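18 January 2024

Picked up where I left the planner branch. The regression from October is still open: the arm reaches its pre-grasp pose, holds, and then the planner rejects the descent segment with a goal tolerance error. It happens in simulation only when the scene is reset without restarting the process. A fresh process never shows it.

Started by running the nightly set again with logging turned up. 1,000 episodes, fixed seed, same block layout generator as before. 83 failed. All 83 have the same error code and all fail on the descent. No failures on the approach or on the lift, so I can stop looking at the joint limit code, where I spent most of yesterday.

Diffed the planning scene before and after a reset. The block poses update correctly. The attached-object list does not. If the previous episode ended with a block still registered to the gripper, the collision shape for that block stays attached to the wrist link after the reset, at the old offset. The planner then believes the gripper is carrying something and refuses to go near the table. The viewer does not draw attached collision shapes by default, so nothing shows up when you watch a run.

Hetum clears the list in its own reset call. Our wrapper does not use that call, it writes the object poses directly. I wrote it that way to save time per episode. The commit message says "faster reset, same behavior."

Fix attempt one: call detach on everything before writing the poses. This works but throws a warning for each block that was never attached, which floods the log. Fix attempt two: read the list, detach only what is on it, then write the poses. Clean log. Put that one on the branch.

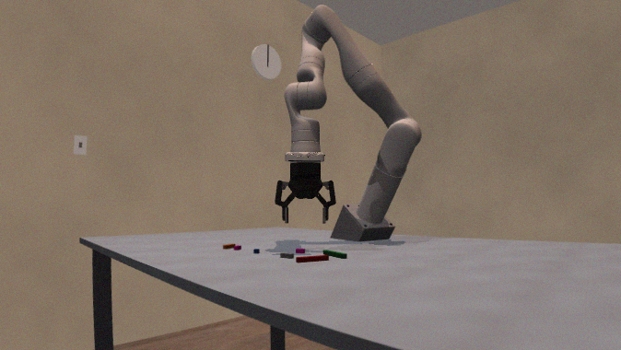
Reran the same seed. 49 failures, so the stale attachment was a real cause but there is a second one behind it. The remaining failures carry the same error code, which is why I had them in one bucket. I need to split that code. One number for "start state in collision" and "goal state in collision" is no use to anyone reading a log.

Split it. All 49 are goal state in collision. Pulled episode 662 to step through, chosen because it fails early and the log is short. Two long blocks placed close together by the generator. The grasp sampler picks a pose on one of them with the fingers open to full width, and the open finger overlaps the neighbor at the bottom of the descent. The planner is right to reject it. The sampler should not have proposed it.

Options:

1. Have the sampler check the open fingers against neighboring blocks before it returns a pose.
2. Open the fingers only as wide as the block needs plus a margin.
3. Raise the minimum spacing in the layout generator.

Option 3 makes the number go down and fixes nothing. Left a note in the generator config so I don't do it on a tired evening. Option 2 is the better behavior on hardware too, but perception in Trirnatus reports block width with enough noise that the margin would have to be generous, and then we are most of the way back to full width. Going with option 1 first. The collision check is already available in the sampler process, it just isn't called there.

Wrote it before lunch, tested it after. The check runs per candidate, and the sampler returns a lot of candidates, so planning time went up more than I like. Moved the check behind the scoring step so that it only runs on the top of the list and stops at the first pose that passes. Time per episode is close to the old value again. I did not measure it properly. Do that tomorrow with the profiler attached and the viewer off.

Side issue: the gripper state topic publishes "open" as soon as the command is accepted, before the joints get there. Harmless in the current task because the arm is high above the table when it opens. It will matter for regrasping. Filed it under Triltau, low priority, with a log excerpt.

Second side issue: wrist joint wraps. On two of the episodes I stepped through, the last joint took the long way around to reach an equivalent angle. The fingers are symmetric, so the sampler could offer both orientations and let the planner take the nearer one. Small change, not today.

Started the full set on the new branch at the end of the day. Results will be in the usual folder. If the goal collisions are gone I'll merge the reset fix and the sampler check as separate commits, with the error code split going in first so the old logs can still be compared.

To do: profiler run, unit test for reset with an object attached, turn on drawing of attached shapes in the default viewer config.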